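Niltero House Residents' Association
Minutes of the Snack and Common Supplies Meeting
Held 12 July 2020 in the second floor lounge

Present: 11 residents, including the chair and the secretary. Apologies were received from two residents.

The meeting opened once the minutes of the last meeting had been read. One correction was made: the broken kettle was on the second floor, not the third. The minutes were then approved.

1. Matters arising

The kettle has been replaced. The old one is still in the hall closet and needs to go out with the next electronics pickup. The house manager has been asked for the pickup date and has not replied yet. The secretary will ask again.

The label maker was returned. It needs tape.

2. Snack fund

The balance at the start of the month was $60. No money has been spent from it so far in July. Everything now in the snack supply was either left over from June or given by residents who were clearing out their rooms.

It was asked whether contributions should go up. Several people felt the present amount was fine as long as residents keep passing on what they don't eat. Others said that giving is uneven and that the house ran out completely in the spring. After some talk it was agreed to leave the contribution alone and look at it again at the next meeting.

The offer from Firent to put a vending machine in the entry was read out. Residents were not in favor. The entry is narrow, and the machine would need the outlet now used for the hall lamp. The secretary will write back and decline.

3. Sorting of the snack supply

The supply has been kept in a mix of shopping bags and plastic basins, and people have found it hard to tell what is there without tipping everything out. It was agreed to sort it into four groups:

Candy, chocolate and nougat
Dried fruit, including red dates
Chips, crackers and biscuits
Nut bars, brittle and anything sticky

Single pieces will stay in their own wrappers. Any wrapper that is torn or has come open is to be thrown away, whatever is inside it. One resident thought this wasteful for wrapped candy with only a small tear at the end. The meeting kept the rule as written.

Many of the packets are labeled only in Chinese. Two residents offered to go through these and write the contents and the date on a card for each group. Anything with nuts will be listed first. A resident with a nut allergy asked that the nut bars be kept in a box with a lid and not in an open bowl with other things. Agreed. 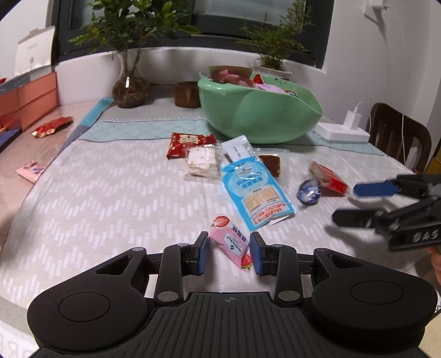 Basin and loose packets, with the plants behind
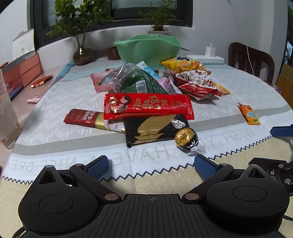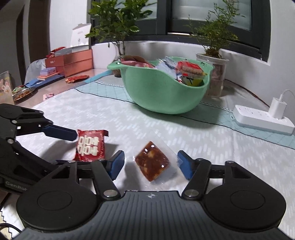
Mint-green bowl, and a piece for the sticky group in front

The date check will be done first and the sorting after it. Packets past their date go in the trash. Packets with less than a month left go into a separate bowl by the lounge door, free to take, and do not count toward anyone's share.

It was asked whether chocolate should be kept in the refrigerator during the summer. The refrigerator is full most weeks and there was no support for giving up a shelf. Chocolate will go in the low cupboard away from the window.

4. Containers

A price list from Smits was passed around. The clear boxes with clip lids come in two sizes, and the larger one fits the lounge shelf with a little room to spare. A motion to buy four of the larger boxes, at a total cost of no more than $16, was made and seconded. Carried, with one vote against.

The Fova stacking drawers were looked at too but are too deep for the shelf.

The basins now in use will go back to the laundry room when the boxes come. Residents who have lent bowls of their own should put a name on the bottom.

5. Any other business

Tablecloths: the lounge cloths need washing. The secretary will put up a sign-up sheet. Please use the cool cycle.

Crumbs: residents are asked to shake out cloths and bedding outside and not over the stairwell.

Power strips: anyone using a power strip near a window with plants is asked to keep it clear of the watering.

Movie night: moved back one week. The snack bowl for it will be made up from the short-date packets.

Actions

Secretary: reply to Firent, ask again about the electronics pickup, post the laundry sheet
Chair: order the boxes and buy label tape
Two residents: content and date cards
All: bring any unopened snacks they want to pass on to the lounge by the end of July

The next meeting will be in the same room, with the contribution as the first item. The meeting closed when there was no further business.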